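Bathroom parts table

The November repair night covers toilets. Svyatoslav Savchuk will show how to swap a fill valve and hang a new seat, with 12 places open. Bring your old valve if you have it out already, and a note of the tank model. Ngân Mai has spare washers and supply lines. Sign up at the Vemaden front desk before noon. Parts are sold at cost, cash only. 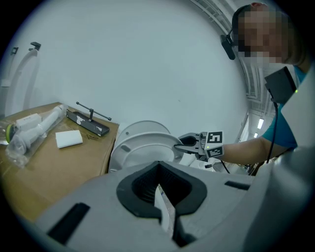

A toilet bowl next to the parts table, with a fill valve still in its plastic and the seat lid against the wall.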